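Ondcombe Hall hire - frequently asked questions

Last updated 18/06/2019. Answers change when the fees change so check back before you pay anything.

BOOKINGS

How do I book the hall?
Online form, link at the top of the page. Fill in every box, even the ones that look silly. If you leave the finish time blank it defaults to midnight and you'll be charged to midnight.

How far ahead can I book?
Twelve months for one-offs. Regular groups roll over every May and get first go at their old slot. If you miss the rollover you're back in the queue with everyone else, sorry.

Can I put a date on hold?
Yes, for three days. After that it drops off the calendar by itself and we don't send a reminder.

What does it cost?
Main hall is $29 an hour for local groups. Private parties and businesses are on the other rate, see fee sheet. Kitchen is extra. The Mulligan Room (small one, off the side corridor) is free if you already have the main hall on the same day and somebody else hasn't grabbed it.

Is there a bond?
$300, all bookings. Comes back to your account after the hall's been checked. Usually within a fortnight, slower over Christmas.

Can I pay cash?
No. Card or bank transfer. Put your booking number in the reference, not "hall" or "party". We get a lot of "party".

What if I need to cancel?
More than two weeks out, full refund. Less than that, you lose the hire fee but get the bond back. Total fire ban or flooding on the access road, full refund whenever.

THE SPACE

How many people can we have?
358 in the main hall, standing. Fewer with tables, and it depends on the layout. Send us a sketch and we'll tell you. The number includes your caterers and your band.

What's the floor like?
Sprung timber. No stilettos on sports days, no black-soled runners at any time, no gaffer tape. Painter's tape is fine if you pull it up the same night. Leave it a week and it takes the varnish with it.

Can we use helium balloons?
Only if they're weighted. Loose ones go up to the ceiling and stay there, and getting them down means hiring the lift. That comes out of your bond.

Can we hang things from the ceiling?
No. Not from the lights either. There are hooks along the stage front and you can use those for bunting and light banners.

Can we stick things on the walls?
Removable putty only. No nails, no staples, no double sided tape. If paint comes off we repaint the whole panel and you pay for the panel.

Does the heating work?
Yes but it's slow. Big room. Turn it on when you arrive, leave the doors shut and give it a good hour. The timer is on the wall next to the kitchen hatch and it cuts out after three hours so you'll need to press it agian if you're going longer.

Air con?
Mulligan Room only. Main hall has fans. Switch is in the same cupboard as the stage lights, bottom row.
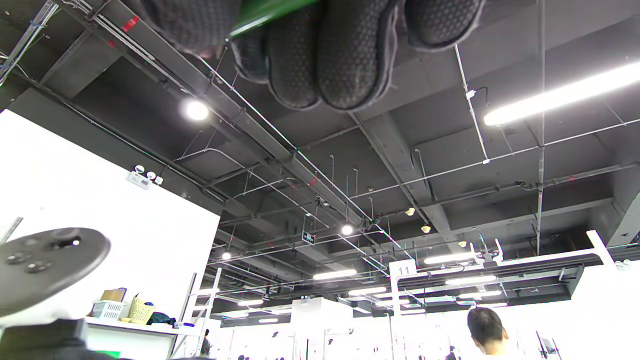
Main hall, looking up. Gloves on.

It echoes in there. Can anything be done?
A bit. Draw the stage curtains and put people at the stage end. Carpet offcuts under the speaker stands help too. For speeches please use the mic, shouting makes it worse.

Is there a sound system?
Yes, a Skodetti amp and two speakers, one corded mic, one cordless. Bring your own batteries for the cordless. Bring your own cable for a phone or laptop too, ours walk off.

Do you supply tables and chairs?
Included in the hire. Carry them, don't drag them. Stack chairs no higher than eight. The newer tables have a catch underneath that has to click before you put weight on top, so check it.

Can we hire extra crockery?
Not from us. Sedeo in town do it by the crate and will drop off to the side door if you tell them what time you'll be there.

ON THE DAY

Where's the key?
Lockbox by the side door. Code gets texted the afternoon before. No text by 6 pm, ring the after hours number on your booking email.

Parking?
Out the back, off the lane. Front is drop-off only, and please keep off the neighbours' grass. If the back fills up there's street parking past the oval.

Can we serve alcohol?
Serve, yes, tick the box on the form. Sell, you need your own licence and we need a copy before the day.

What time does music have to stop?
11 pm. Out and locked up by midnight. Includes packing up.

What do we have to clean?
Sweep the hall, mop any spills, wipe the benches, empty the fridge, rubbish in the outside bins. Mop and buckets are in the cleaner's cupbord, same key. If the bins are full take the extra bags home with you.

We left something behind
Email us with a description. Lost property is kept for a month in the office and then goes to the op shop. Food gets chucked straight away, containers and all.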